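Dovamura Two-Channel DJ Mixer
Item 1637

A compact mixer for small clubs and bars, with 2 phono inputs, a booth output and a separate headphone level. The crossfader is made by Varkau and can be replaced without opening the case. Power supply included. Orders placed by 16th October ship from our Girard depot.

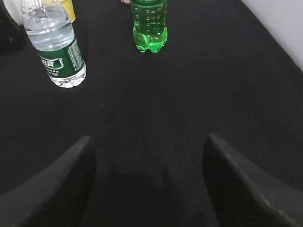
Stustia wrote that the booth output stayed clean all night in a room for 500, though the cue button is stiff.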